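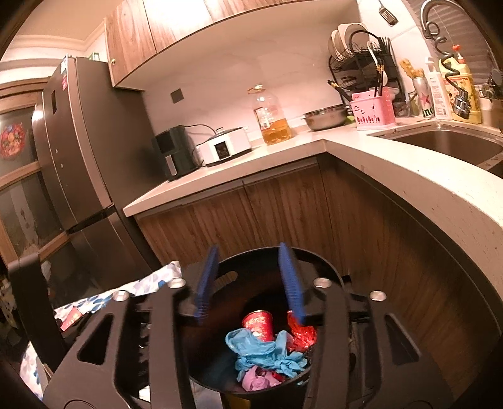
The Kitchen Is the Hard Part

Four people, a shared workshop and a long year spent teaching a gripper to tidy up after supper

There is a workshop called Prella at the end of a street of tire shops, and if you go up the back stairs past the kilns you will find the bench where I have spent most of my free evenings since last winter. Four of us share it. We met over a broken laser cutter, got to talking about what we would build if we had the patience, and all gave the same answer, give or take: something that could clean up a kitchen after supper.

We named it Pilleo, after a misprint on a box of bearings, and before long we had learned to stop saying "robot" when we talked about it. A robot, to most people who wander past the bench, is a thing with legs. Ours started as a hand. You hold it from behind and squeeze, two ribbed blue finger pads come together at the front, and a camera looks out over the top of them at whatever you are doing. You carry it around the house and do your chores with it. Later an arm on the bench, fitted with the same fingers, tries to learn from what you did.

I had expected the arm to eat the money and the time. It ate some of the money. The first set of parts came to $685, which we split four ways and did not mention at home, and another $400 went out the door in June when we decided the motors were too weak and bought better ones from Wimard. But the time went into the fingers.

Our first pair was printed in hard plastic, very handsome, and could not pick up a spoon. The second was soft all the way through and folded over like a tired sock. We tried foam and bits of bicycle tube, and for one hopeful week the cut-up sole of a beach sandal. What we use now has ribs across the face of the pad, so that something slippery has an edge to catch on, and the outer arms have long triangular holes cut in them. The holes save a little weight, and after an hour of holding the thing out in front of you, a little weight is all you can think about.

The joints are plain bolts. I wanted something cleverer and was outvoted, and I have come around to it, mostly because I have now had the gripper apart on my own kitchen counter more times than I'd care to say and put it back together with the one wrench I can always find.

Kitchens were the real education. A bench is flat and well lit and everything on it was put there by you. A kitchen has a faucet leaning out over the sink and a dish rack with plates standing on edge, and every one of those things was set down by somebody thinking about lunch. Then there is the trash. I love working on the trash! A can is easy enough when it is standing on a table, but let it lean in the bottom of a bin with a knotted-up bit of thin plastic lying against it and it becomes a different object altogether. Wrappers are worse. They shine, they crinkle into some new shape each time they're touched, and the camera has strong feelings about both.

The bin itself taught us something too. Reaching down into a round opening with a wide gripper means thinking about your elbows, and we had built Pilleo with its arms spread quite wide because it looked strong that way. For weeks we knocked the rim on the way in and again on the way out. You learn to come down from straight above, open the fingers before you get there, and take your time. The arm has picked up this habit from us, including (I'm a little embarrassed to say) a small pause at the top that one of us puts in while making up his mind.

By the end of the fall we had 2000 good recordings, where "good" means that the camera stayed on, the tracking held and no one bumped into the dog. Of these, 366 are bin work, and most of that is mine. I keep them on a drive labeled Nadar, which was the name of the project before this one, a weather station that never did tell us the weather.

Can the arm clean a kitchen? Oh, goodness, no. It can take a can off a table and drop it in a bin, and on a kind evening it can do the same with a sponge. It will spend a long while studying a wrapper. We have a list taped to the bench of things it should be able to do by next summer, and every few weeks someone crosses out a line and writes in an easier one underneath.

Still, if you have a corner of a table and some friends who don't mind splitting a parts bill, I would tell you to start with the hand and leave the arm for later. It costs less, it fits in a backpack, and it will have you looking at your own kitchen in a new way from the first evening. We are printing a narrower set of arms this week, and if they clear the rim of the bin I will be very pleased indeed.

December 8, 2025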